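Having People Over: notes for the Prukmont library talk

(Mic check. Water. Say hello to the back row, they never get a hello.)

Thanks for coming out on a Monday night, I know what I'm up against, it's dark and the couch is very good at this time of year. I'll talk for a bit, then questions, then there's slice on the trestle out the back. The lemon one is mine and the other one is from the bakery so you can work out which is better for yourselves.

Right. So I want to talk about having people over. I don't mean entertaining. I hate that word, it makes me feel like I should be juggling. I mean someone you know, or half know, coming through your front door and sitting down and eating something with you.

When I was a kid in Jalholm this happened constantly and it was never organised. My mum would look out the window and say "oh, that's the Bosmans' car" and put the kettle on, and we'd all eat whatever we were going to eat anyway with a bit more bread. Then I grew up and moved here and got a job and a flat, and I noticed one May that I hadn't had a single person in to eat since before Christmas. I had plenty of friends! I saw them at cafes. We'd book, and someone would cancel, and we'd book again. Whole friendships run on rescheduling.

(Pause. Someone usually laughs in a guilty way. Let them.)

So what was stopping me? I sat down and made a list, and it's an embarrassing list. The bathroom grout was on it. The chairs don't match. I can only cook a handful of things and everyone's had them. The flat smells like the dog. I was waiting for a version of the flat that was finished, and friends, it's still not finished, the grout is exactly as it was.

The first dinner I gave after making that list was a shocker, by the way. I overcorrected. I bought a cookbook and I bought napkins and a proper tablecloth and a fish that needed its own pan, and by the time I'd finished I'd spent roughly 400 dollars on feeding people who would've been happy with toasties. I was in the kitchen the entire night. I came out at the end, bright red, and everyone was putting their coats on and telling me how lovely it was, and I'd barely heard a word anyone said. 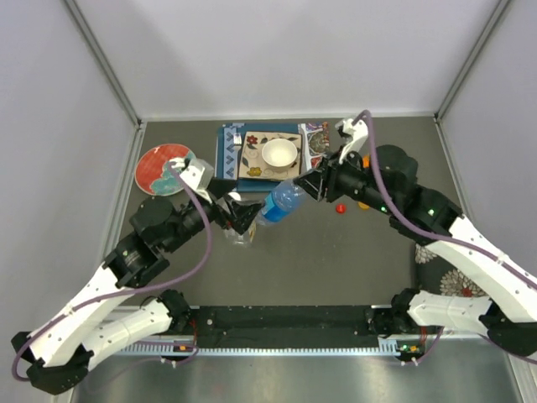
Rehema Kashindye lives downstairs from me and she was there that night, and she rang the next morning. I thought she was ringing to say thank you. She said, "You looked miserable, come to mine on the weekend and I'll do eggs." And I went down and it was eggs. Eggs and tomato and a big pot of tea, on a table that still had her tax papers at one end of it. I stayed until it got dark. I've thought about those eggs more than any restaurant meal I've had in my life.

What I noticed about Rehema's place (and I've gone back plenty of times to check my findings, purely for research) is that she sits down. That's the bulk of it. She cooks something that's done when you arrive, or she cooks it while you're leaning on the bench talking to her, and then she sits down and doesn't get up again except to fill the pot. If you want pepper she points at the pepper.

(Slow down here, I always rush this section.)

OK, so practical things. People always want practical things and I've got a few.

Have a dish. A single dish that's yours. Mine is a lentil soup that I could make asleep, and I serve it to everyone, and I've stopped apologising for it. Jelle Bosman, who's the youngest of that family with the car, does a potato bake, and if he ever served me something else I'd be worried about him. You're allowed to be a person with a dish. Your grandmother was.

Say a finishing time as well as a starting time. I cannot tell you how much this changed things for me. "Come at six, I'll kick you out by nine." It sounds rude when I say it into a microphone but people love it, especially people with babysitters, and especially shy people. A shy person wants to know where the exit is. I'm one, you wouldn't know it from this, but I sat in my car for a good while tonight before coming in.

Let them bring something and then use it. If someone turns up with a salad, the salad goes on the table. If they bring a terrible wine you open the terrible wine. I used to put everything straight in the cupboard and bring out what I'd planned, and I think now that was pretty ungracious of me. They wanted to be part of it.

And let them do a job. When a guest says "can I help", the answer is yes. Chop this. Find some music. Hold the dog.

(Next slide.) 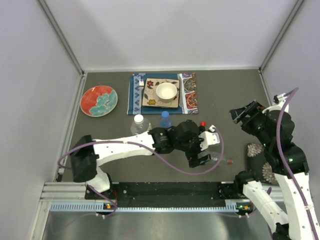 The other thing I get asked about is crockery, every single time, and I do understand it. We've been sold this idea of the full set, with the gravy boat, and if you haven't got it you feel like you're camping. I had a full set once, from Nijs, wedding present, plain white and very tasteful, and now I've got about half of it and a marriage that went the same way. (Wait for the laugh. If no laugh, keep moving.) These days I put out whatever's in the cupboard. A little round white bowl on a square plate with flowers painted on it, and a blue placemat underneath with a pattern going on at each end, I'd be thrilled to be sat down in front of that. The round doesn't match the square and the plain doesn't match the flowery, and I'd have soup in that bowl without a second thought. Op shops are full of single plates that somebody used to love. Buy them. Mix them up. People pick a favourite, they come back and ask for "their" plate, and once somebody's got their own plate at your place they're practically family.

Which gets me to the street lunch.

Some of you were there! I can see some of you. For those who weren't, I live on Stendeck Lane, which is the short one behind the chemist, and a couple of years into my soup career I got a bit cocky and put a note in everyone's letterbox. I said I'd be in the lane at lunchtime with a table and a pot, bring a chair. I thought I'd get the people from my building and maybe the man with the whippet.

We had 70 people. I'd made soup for a dozen or so, being optimistic. I remember standing there with the ladle and doing the sums and feeling my stomach go. And then doors started opening, and people went back in and came out with things. Half a lasagne. A tray of samosas that had been meant for somebody's freezer. A whole watermelon, which a boy carried out on his shoulder like a footballer. Someone ran an extension cord out of a bedroom window for an urn. I ate a bread roll with a slice of cheese in it and I don't think I got any soup.

Two people met at that lunch who'd lived across the lane from each other for years and had never spoken, and they now share a car. I'm not going to point them out. They're in the second-last row and one of them is going to be cross with me.

(Don't oversell this. It isn't always like that.)

I do want to be fair, because I've been to talks like this where it all sounds easy and I've gone home feeling worse. Sometimes you ask and people don't come. I've had an evening where everyone cancelled by text inside an hour, and I ate lentil soup until Friday. I've had a guest who was plainly having a bad time and I never found out why. I had an argument about a fence at my own table. There are also stretches when you can't do it, you're crook or you're broke or you're looking after somebody, and if that's you at the moment then please let someone else put the kettle on. Being a guest is half of this. Some of us are shocking at it! We cancel, we fuss, we say "oh don't go to any trouble" until the host feels like trouble. Go. Eat the thing. Stay a reasonable while. Text the next day.

On that, a word about asking. Keep it small and keep it soon. "We should get you round sometime" isn't an invitation, it's a noise we make in carparks. "Are you free on Thursday, it'll be soup" is an invitation. They can say no to it, too, which is a kindness. And if they say no, ask again in a few weeks. I give everyone a second go and usually a third, because half the time the first no has got nothing to do with me.

If you live by yourself and you're thinking the place is too small, mine seats very few and one of those is on the piano stool. Rehema had us on the back step with plates on our knees all last summer. If you've got little kids, have people at five and let it be chaos, the other parents will be so relieved they'll cry.

(Check the clock. If running over, skip the bit about the piano.)

The piano. I'll be quick. I don't play it. It came with the flat and it was too heavy to shift, and I was always a bit embarrassed about it until one night Jelle's dad sat down and played, badly and for ages, all these old dance tunes from home. I'd known him since I was tiny and I had no idea he could play a note. I'd never had a piano in front of him before. He's come back for it since, he doesn't even pretend it's for the soup.

So your homework. Before you go tonight, I'd like you to think of somebody you've been meaning to have over. You've already thought of them. Message them from the carpark, or from your seat if you like, I won't be offended, and put a day in it.

Questions now, I think, and then slice. Can somebody near the door get the lights?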